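Início | Receitas | Oficinas | Quem escreve | Contato

Procuro gente para cozinhar feijão comigo (e responder umas perguntas no caminho)

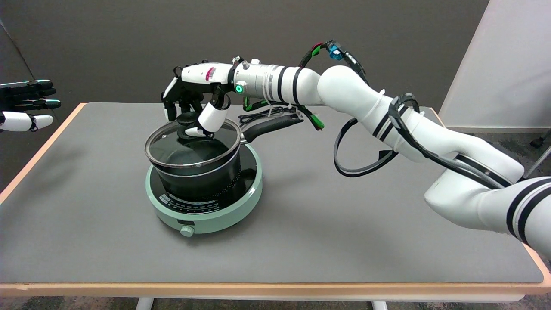
5 de março de 2019
Por: a autora do blog

Quem me acompanha por aqui já sabe que faz tempo que eu ando obcecada com feijão. Feijão de todo dia mesmo, aquele que cada casa jura que faz do jeito certo. Minha avó punha a folha de louro no começo, minha mãe põe no fim, minha vizinha não põe nunca e o dela é o melhor da rua (não contem pra minha mãe). Comecei a anotar essas diferenças num caderno, o caderno encheu, comprei outro, e agora resolvi fazer a coisa direito.

Então vai a chamada: estou procurando 16 pessoas para participar de uma série de encontros de cozinha em abril, aqui no bairro do Alarcón. O projeto se chama Panela de Casa e vai virar um livrinho, impresso pela Redville, uma editora pequena que topou a ideia depois de eu insistir bastante! Cada participante traz a sua receita, cozinha do seu jeito, conta como aprendeu, e eu fico do lado perguntando tudo. Por que deixou de molho? Jogou a água fora? O alho vai amassado ou picado? Quem ensinou? Já brigou com alguém por causa disso?

Não precisa ser cozinheiro. Aliás, se você trabalha em restaurante, peço desculpas, mas dessa vez vou dar preferência a quem cozinha em casa. Quero a pessoa que faz feijão pra família no meio da semana, congela em pote de sorvete e tem opinião forte sobre caldo grosso. Quero também quem aprendeu há pouco tempo, quem mora sozinho, quem veio de outro estado e estranhou o feijão daqui. Homem, mulher, jovem, aposentado, todo mundo. A única idade que importa é ter 18 completos, pra gente não complicar com autorização.

Como vai funcionar

São quatro encontros, com quatro pessoas em cada um, na cozinha do espaço Bromotau, que fica em cima da papelaria, subindo a escada lateral (infelizmente não tem elevador, me escreva se isso for um problema que eu vou até a sua casa com o gravador). Cada pessoa participa de um encontro só. A gente começa de manhã cedo, põe tudo no fogo, conversa enquanto cozinha e almoça junto no final. Calcule a manhã inteira e um pedaço da tarde, porque almoço com quatro feijões na mesa não acaba rápido, eu já testei isso com as minhas primas.

O feijão, o arroz, a farinha e os temperos básicos são por nossa conta. O grão vem da Eltau, um armazém que vende a granel e separou pra gente carioca, preto, roxinho e fradinho. Se a sua receita leva alguma coisa mais específica, tipo uma linguiça que só vende no açougue do seu tio, traga e guarde a nota que eu reembolso. Panela também pode trazer a sua! Tem gente que só acerta na própria panela e eu respeito muito isso. Só avise o tamanho na inscrição pra eu organizar as bocas do fogão.

Quem preferir deixar o feijão de molho de véspera pode passar no espaço no fim da tarde anterior e deixar a tigela com o nome na geladeira. Ou leve o grão pra casa e volte com ele já de molho, tanto faz.

Quanto paga

Paga pouco, mas paga. São 300 reais por participante, depositados na semana seguinte ao encontro. Se você topar também escrever a receita com as suas palavras (uma página, à mão ou no computador, com erro e tudo), o valor sobe para 400. Cada um recebe ainda um exemplar do livrinho quando sair. Não vou prometer data de lançamento porque já prometi uma vez na vida e me arrependi.

Sobre gravação: eu gravo só o áudio das conversas, para não perder nada na hora de escrever. Antes de qualquer coisa ir para o papel, você lê o seu trecho e corta o que quiser. Se não quiser o nome verdadeiro no livro, a gente combina outro.

Como se inscrever

Mande uma mensagem pelo formulário da página de contato, com o assunto FEIJÃO, contando:

- seu nome, idade e bairro
- qual feijão você faz e com quem aprendeu
- se prefere panela de pressão ou panela comum
- alguma alergia ou coisa que você não come
- um telefone pra eu te ligar

Pode ser texto curto, pode ser textão, pode mandar áudio depois se tiver preguiça de digitar. Eu leio tudo e respondo todo mundo, mesmo quem não entrar na turma. A escolha vai ser um pouco pela variedade mesmo: se aparecerem dez feijões pretos com paio e nenhum fradinho, o fradinho passa na frente. As inscrições ficam abertas até o fim deste mês, e os encontros são todos em abril.

Ah, e se você não cozinha mas conhece alguém que faz um feijão de respeito, mostra essa chamada pra pessoa, por favor. Muita gente boa não se inscreve por achar que a receita é simples demais. É exatamente essa que eu quero!

Textos recentes

O caderno de receitas que veio com mancha de dendê
Farofa de banana para quem não gosta de banana
Três jeitos de guardar cheiro-verde
Como foi a oficina de pão de milho
Arroz de forno com a sobra de ontem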